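Skimon review: a simple scheduler for small social media accounts

Skimon is a tool for planning and publishing social media posts. It puts your accounts in one calendar, lets you write posts ahead of time and sends them out when you tell it to. I used it from May through the end of summer to run the pages of Gil, a small shop with 1,878 followers, and before that I had used Sumier for the same job.

Setup was quick. You log in, connect each account and pick a time zone. One connection dropped during the first week and I had to sign in again, which took a minute. It has stayed up since then.

The calendar is the best part. Posts show up as small blocks that you can drag to another day, and the color tells you which account they belong to. Drafts are gray. In Sumier I had to open each post to change the time, so this saves me a good part of a morning every month.

Writing posts is fine. There is a character counter, a preview for each network and a place to save hashtags. The preview gets line breaks wrong on longer captions. I checked this several times and the published version was always correct, so I stopped trusting the preview for anything but the image crop.

The media library holds 400 files on the basic plan. You can tag them, but you can't search by tag and by date together. Da-eun Sung handles our images, and she ended up keeping her own folders and uploading only what we needed that week.

Approvals work well for two people. Da-eun submits, I get an email, I approve or send it back with a note. With more people it would get messy, as any approver can clear a post and there is no way to set an order.

Reports are thin. You get reach, clicks and new followers, and you can export them as a spreadsheet. Ad results are not included at all. If you run paid campaigns you will still need the networks' own tools.

Support answered two of my questions the same afternoon. The third, about the preview, is still open.

The basic plan covers 5 accounts and up to 70 scheduled posts at once. We never hit either limit. An agency would, fast.

I would pick Skimon for a shop or a club with one or two people posting. For paid ads or a bigger team, look at something else.

Rating: 4 out of 5

Maiara Rangel

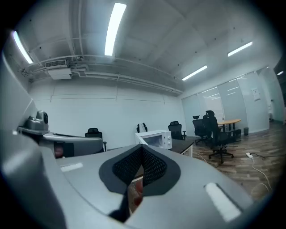
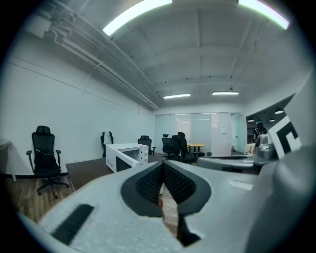

Both photos: gray hand-held gripper, close up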